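How to plan a wall of names for your workplace

By Birdie Lindqvist 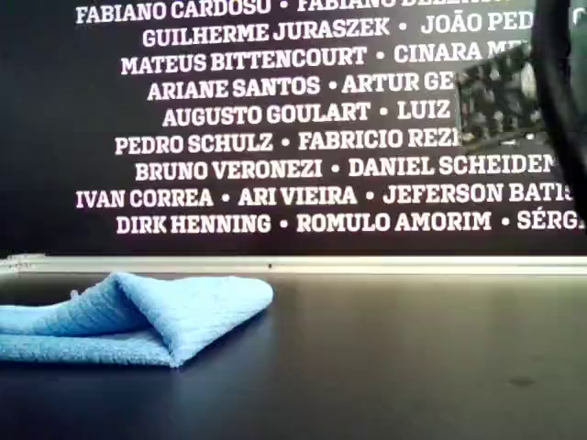

White capitals on black, with a small dot between the names.

At Kinnunen we made a name wall for the people of our Visov office. I write here the steps we followed.

1. Collect the names in one list. Ask each person how they want to be written, and keep the accents.

2. Choose one heavy typeface, all capitals. Thin letters are difficult to read from the hallway.

3. Put a dot between names, with one space on each side. Center every row and keep the rows close together.

4. Print a test strip at 100 percent size and tape it to the wall. Look at it from 2 meters. Our first letters were too small, so we made them 19 millimeters higher.

5. Send the proof to all people on the list. Leilani Kapoor found two spelling mistakes in ours – after I had checked it three times.

6. Export the file at 300 dpi and ask the printer for a matte black background.

For new colleagues, leave free space after the last row.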